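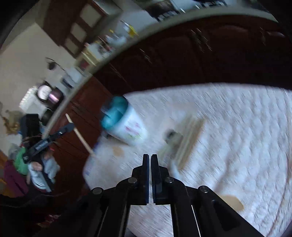
Hand-held gripper over a quilted bedspread, with a lidded tub and a wooden board within reach.

Household Tips: Using the Kiststead Gripper Service in the Bedroom

Jernisport offers the Kiststead hand-held gripper on loan to households in Drornevcombe that are considering an automated tidying arm. The loan kit allows residents to try the same two-fingered grip by hand before booking a home assessment. The guidance that follows was prepared by Despina Mitsotakis-Vlachou and applies to work on beds and other soft surfaces.

Preparing the bed

Pull the bedspread flat and tuck the loose edge under the mattress. Quilted covers are suitable, but the fingertips can catch in raised stitching if the tool is pushed down hard. Approach from slightly above and close the fingers on the object only.

Move bags with long straps to another room. Straps and draped clothing are the most frequent cause of snagged linkages in returned kits.

Lifting tubs and boards

A plastic tub with a lid should be taken by its rim or by the edge of the lid, once the lid has been pressed shut. Tubs lying at an angle should be set upright by hand first.

Flat boards are more difficult. Slide the board until one edge overhangs the side of the bed, then grip that edge squarely. Long sticks should be held near the middle – a stick gripped at one end will turn between the pads.

Caring for the pads

Wipe the blue finger pads with a damp cloth after each session and let them air dry. Do not use furniture polish or fabric softener. Check the pivots for lint at the same time, and remove it with a dry brush.

Marks on bedding should be treated before the next session. Blot with cool water and mild soap, working from the outside of the mark inward, and test colored fabrics at a hem.

Loan terms

The standard loan is 3 weeks. A kit may be renewed once if no other household is waiting. The home assessment costs $128, and a household that goes on to subscribe has this amount credited to its first bill. Replacement pads are available from Koutsoukos under part number 1160.

Questions about loans should be addressed to Melina Zervas at the Jernisport service desk, extension 111. Please have the kit number ready – it is printed on the loan agreement.

Page revised December 9, 2018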